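Prondon Kitchen Pack: data card and notes
7 January 2024
By Hanne Vídalín

Welcome, and thank you for taking a look! Prondon is a ready-made pack of simulated kitchen episodes that we at Brataseck sell to people who want to train or test a robot arm without first having to fit out a kitchen. Þórey Zoëga built most of the rooms and I look after the recordings and this card, so if something in the wording puzzles you, the fault is mine and I would like to hear about it.
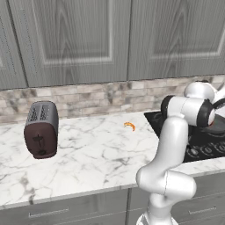

Reading time: 2 minutes

The room used for these pages is one of our grey ones, with wood-grain cupboards, a stone-tile splashback and a white marble worktop. Customers tend to pick it first, and I can see why — it is a pleasant room to work in, and a toaster and a hob give the arm something to mind as it moves about.

What you get

The pack holds 3,886 episodes. Of those, 3,592 are marked as complete, and the remainder are kept in a separate folder called "partial", which you are welcome to use or leave alone. Each episode comes with joint positions, gripper opening, a short written instruction and 2 camera views, one looking across the room and one from the hand. There are 107 different instructions, all written by people on our side and then tidied for spelling (Þórey and I do not agree about "hob" and "cooktop", so you will find both).

The hand view

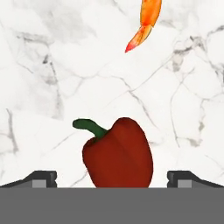
Hand view: a red pepper between the open fingers, with the marble behind.

If you only have time to look at one thing before buying, please make it the hand view. The fingers stay in sight along the bottom, which makes it much easier to judge how far off centre an approach is. Marble veining can look rather soft this close up, and anyone whose model leans heavily on fine surface detail should try the sample folder first.

Getting started

Unpack the archive, open the folder called "sample" and run the viewer script on any episode you like. The viewer needs no graphics card, though it is a good deal happier with one. If you use the Otance loader, set the layout to "prondon" and leave everything else as it is.

Changes and known faults

The September release had the two camera folders swapped in the partial set, and that has been put right. A few instructions still say "left" where the room view would suggest "right"; they are written from the arm's side, and the field named "viewpoint" tells you so.

Licence and help

One licence covers one team, including students and visitors. Thoroddsen handles our orders and invoices, but questions about the data should come to me — please include the episode number and the version of the pack.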